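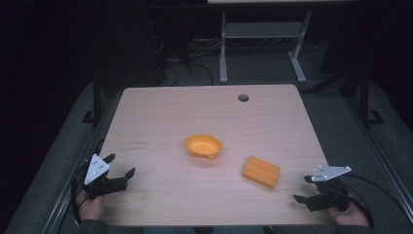 A bowl and a block on the table at one of Kirnanus's recording stations, with a hand-held gripper on either side.

Kirnanus has stopped using 13 pairs of hand-held grippers after a trigger fault left an operator with a pinched finger and put part of the company's spring recordings in doubt.

The company, which records people doing simple table tasks so that robot arms can be trained to copy them, told staff on 18th September that the affected pairs would stay out of use until their return springs had been replaced.

The operator, Jhosep Arango, was clearing a jam between the jaws of a right-hand gripper when the trigger let go and the jaws closed on his index finger. He was treated on site for a bruise and a small cut and returned to work the next morning.

"I had let go of the trigger and it looked open, so I reached in," Arango said. "It was only half released. I didn't feel it move until it had me."

Hala Nassar, who runs the recording floor, said the springs in one batch had weakened with use. On a good gripper the jaws open fully as soon as the trigger is released. On the faulty ones they could hang partway and then snap to one end or the other. The batch was supplied by Grorkdale and had been in service since May.

The same fault affected the data. Each gripper reports how far its jaws are open, and that reading is stored along with the video. Where a trigger was sticking, the stored reading could run behind the real position of the jaws by as much as 200 milliseconds. An arm trained on those recordings may close too late and push an object away instead of picking it up.

Kirnanus first noticed the problem in that form. A test arm kept knocking over a small bowl that it had handled without trouble in earlier trials, and engineers spent several days checking the arm before anyone looked at the grippers.

"We were looking at the wrong machine," said Daiane Cordeiro, a test engineer. "The arm was doing what the recordings told it to do."

Staff have gone through 4000 recordings made with the batch and marked 174 as unusable. Those will be done again with different grippers. Cordeiro said the rest showed no delay large enough to matter, although a second check is under way on the two-handed tasks, where a late reading on one side can throw off the timing of both.

Operators have been told to unplug a gripper before putting a finger between the jaws, and to clear jams with a plastic pick. Each pair will also be opened and closed against a gauge at the start of a shift. The cables have been left as they were.

Grorkdale said it had received two of the grippers for inspection and would cover the cost of the new springs. It did not say whether other customers had grippers from the same batch.

Nassar said the first repaired pairs were expected back within two weeks. Recording is continuing on the remaining stations with older grippers.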